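## Clearing a dropped-grip fault (code 569)

Good news first: this one is quick to fix, and you'll know your Plenda cell much better afterward! 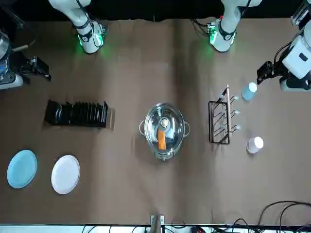

The fault trips when a gripper loses its hold during a move. Both arms stop in place.

1. Press **Pause** and wait 23 seconds.
2. Remove the dropped item by hand — plates and cups first.
3. Open Zaki and run **Re-home**, one arm at a time.
4. Set grip speed to 200 and retry.

**Caution:** Never reach under an arm before pausing.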